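Working Next to the Sink: Questions I Keep Getting About Our Shared Studio

I look after the bookings and the general upkeep at the Pombridge studio, and most of my inbox is the same handful of questions. So I've put the answers in one place.

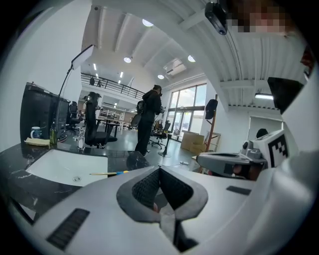
Is there really a sink in the room where people work?

Yes! When we took the place on, the kitchen corner and the office were always going to share one big space, because that's all there is. You can rinse a mug and be back at your desk before your screen's gone to sleep. I was a bit doubtful to begin with, and now I'd miss it.

What's the worktop like to look after?

Black marble with white veins, and I love it, but it does need a bit of kindness. Lemon juice, vinegar and cola will leave dull marks if you let them sit, so wipe spills up straight away. Warm water and a drop of washing-up liquid does the daily clean. Please don't use the cream cleaner under the sink on it (that's for the basin). We had it sealed by Duan, a little firm up the road, and they come back every 4 years or so. A drop of water should bead on the surface, and if it soaks in and leaves a dark patch, tell me.

Can I leave my mug by the tap?

During the day, fine, everyone does. By six in the evening it needs to be washed and put away, or it goes in the lost mugs box, where it'll have plenty of company.

And the sponge?

Squeeze it out properly and lay it flat on the counter. Please don't leave it sitting in the basin, it goes horrible by the next morning. I swap it every 2 weeks, more often in summer.

Aren't you worried about water near the screens?

I was, so we have a rule. No filling kettles or big bottles while somebody's monitor is on the counter, and cables stay on the side away from the sink. If you need to wash something large, ask whoever is nearest to shift along a bit. People are nice about it. If water does get somewhere it shouldn't, switch off at the wall before you start mopping, then come and find me.

Do I get my own chair?

Not as such. The office chairs are first come, first served, and yes, they're all different! The high-backed ones suit tall people and anyone who likes to lean back. I'm a mesh chair person myself, much cooler in warm weather. Wheel it back to a desk when you've finished, please, because I've walked into a stray one more than once.

How's the light?

Pretty good, though I'd bring a lamp if you do fiddly work on dark afternoons. An LED panel on a stand is brilliant because you can tilt it up and get a soft glow off the white walls instead of a glare in your eyes.

What goes on the white shelves?

Shared bits and anything that hasn't found a home yet. I'm in the middle of sorting them with Driltska boxes, so there may be some shuffling about until October. Put your name on anything you'd be sad to lose.

How do you clean the floor?

Sweep, then a damp mop with hardly any cleaner in it. Dark grey floors show every streak if you overdo the soap, I learned that one the hard way. We use Grandex floor wash, one capful to a bucket.

How big is it, and what does it cost?

1345 square feet altogether, counting the mezzanine. A desk for the month is £60, and that includes tea, washing-up liquid and all the pencils you find lying about.

Can I come and have a look first?

Of course, mornings are best. Drop me a message through the bookings page and I'll put the kettle on.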